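In defence of the clunky gripper

Last updated 21/08/2024

I have been having the same argument with Sang-wook Yeon since October, and as he refuses to write his side down I'm going to write mine and win by default.

The argument goes like this. Sang-wook thinks that when you choose a hand-held gripper you should choose the one that feels nicest to hold. Light, balanced, soft trigger, snug in the palm, the lot. I think you should choose the one that behaves most like the thing you're going to bolt on the end of the arm, and if that means it's a bit of a brick, well, you get used to a brick. He says I like suffering. I say he likes gadgets (he does, his desk is a disgrace).

We had two pairs to compare. The first was the Tisholm, which everybody falls for in the first minute. It weighs next to nothing and you can flick it open and shut with one finger. I picked it up and went round the room pinching things, pens, a sleeve, the corner of Sang-wook's notebook. Lovely. The second was the Mumix, which is heavier at the front, has a stiffer squeeze and makes your forearm ache by lunchtime. I didn't fall for it at all. I put it down and went to make tea.

And then we used them both for proper work, picking things up and putting them down again over and over, and I changed my mind so completely that I've become boring about it.

The trouble with the Tisholm is that it lets you be a person. Your wrist is doing all sorts of clever little things you don't know about. You roll the jaws a few degrees as they close, you nudge the thing with the side of the finger, you sort of scoop. With something that light your hand carries on being a hand, and it gets away with murder. Then you send the same movements to the arm and the arm can't do half of them. It gets to the corner you whipped round so gracefully and it slows right down, or it stops and sulks, and you're left with a recording of a very elegant human being that's no good to anyone.

The Mumix won't let you show off. It has a bit of weight and it resists, so you line up first, then go in, then close. You move in straighter lines. You pause. Watching myself back I look like somebody's grandad parking a caravan, and I mean that as praise! The arm can follow a caravan. Sang-wook says that if I want a person to move like an arm I should simply use an arm, and I'll come back to that because it's his best point and I've been dreading it.

A word about cups, as cups are where most of this shows up. A cup sounds like the easiest thing in the world. It's upright, it's got a nice big opening, it's the first thing anybody tries. But a cup is a nuisance for a pair of jaws. You can go for the rim, with one jaw inside and one out, or you can go round the body, and each of those wants a different angle from your elbow, never mind your wrist. Then there's the shine. A shiny lining does awful things to some cameras, and you get a bright smear exactly where you'd like to know where the edge is.
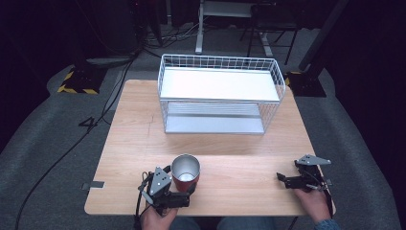 Both grippers at the table, with the red cup and the wire basket.

I like working with a basket for the opposite reason. Cups are fussy about how you hold them, but a wire basket is fussy about where you're going. The sides are mostly gaps, and a jaw tip will find a gap if there's one to be found. With the Tisholm I caught wires constantly and barely noticed, I'd just wiggle free and carry on. That's a terrible habit to be teaching anything. With the Mumix, if you catch a wire you know all about it, and you learn to come in from above with some room to spare. By the end of a long session I was coming in from above without thinking, and my takes were duller and much, much better.

Ye-rin Wang, who runs the arms and so has to live with whatever we hand her, was the one who settled it as far as I'm concerned. She didn't much care how either of them felt. She wanted to know whether the movements would play back without her having to sit there with a finger over the stop button. We gave her a batch from each pair, 2,000 takes from one and 2,000 from the other, and didn't tell her which was which. She worked it out in an afternoon. "These ones are in a hurry," she said about the Tisholm lot, and went off to get a sandwich.

I thought that was the end of it. Sang-wook didn't. His view is that I'd been sloppy with the light gripper and careful with the heavy one, and that a careful person with a light gripper would beat the pair of me. It's a fair thing to say, and he proved it, sort of, by doing a very careful set himself that Ye-rin was perfectly happy with. But it took him ages, and he was concentrating so hard he forgot to blink. I don't want kit that's good when you concentrate. People doing this work are doing it for hours. They're thinking about dinner. What I want is something that keeps you honest while you're thinking about dinner.

Now, his best point. Why not use a real arm? Drive it from a controller, and every movement it makes is by definition one it can make. We've done plenty of this. We had the Trolateo controller on loan for a good while, and I'll say straight out that for anything slow and fiddly I'd still rather have it. The recordings are clean and there's no guessing. But my goodness it's tiring in a different way. You're always half a beat behind yourself. You can't feel the squeeze, so you squash things, and then you get scared of squashing things and drop them. Using both hands at once on it is like trying to sign your name with two pens tied to two broomsticks. With a gripper in each hand I can steady something with the left and work with the right and it's simply what hands do, I don't have to be taught it.

So for me the hand-held is the right sort of compromise, and once you've accepted that it's a compromise, you may as well lean towards the arm's side of it and put up with a bit of an ache.

The other thing I'd say, and I never see it in the glossy comparisons, is mind your cables. We fretted for ages over jaw shapes and how far they open and whether the tracking plate should sit flat or tilted, and the thing that spoiled more takes than any of that was a cable tugging at the wrist. It isn't a big tug. You feel it at the far end of a reach and your arm gives in to it and drifts, and you'd never know from the inside. The Tisholm suffers worse because it's so light that the cable practically steers it. On the Mumix the weight wins. We tried clipping the cable to a sleeve, which was horrid, and over the shoulder, which was worse. Letting it hang in a loose loop down to the floor is the best we've come up with, so long as you keep your feet off it.

I did want to love the Cho. It's meant to be the wireless answer to all this, and Sang-wook had talked it up for weeks. We only had it for 4 days, so take this with a pinch of salt, but the battery makes it bottom-heavy, and the jaws dip whenever you relax. If they shift that weight forward I'd have another look. I'd pay for the postage myself.

There's a wider grumble in here somewhere. I think we've all got a bit dazzled by comfort when we judge tools like these. You try something for two minutes at a stand or in somebody's office, it feels gorgeous, and that's the review. I've done it! I wrote a glowing note about the Tisholm after one morning and I've had it read back to me several times since, in a silly voice. Two minutes tells you what it's like to hold. You need a tedious week to find out what it does to the way you move, and the week is where your money's going.

I'd also like people to be less sniffy about dull recordings. There's a temptation to keep the takes that look impressive, the quick ones where the cup goes across in one smooth swoop, and show those to visitors. Ye-rin keeps the plodding ones. She's got a folder of mine that she says are the most boring things she's ever sat through, and she plays them to new starters as the way to do it. I've decided to be flattered.

For what it's worth, Sang-wook still reaches for the Tisholm when we're setting up, and I've stopped hiding it from him. We've agreed to swap for a fortnight, him on the brick and me on the feather, and see whether either of us budges. I'll add a note when we've done it. If his forearm gives out first I shall add it in capitals.

Contact | Copyright 2024, all rights reserved | Back to top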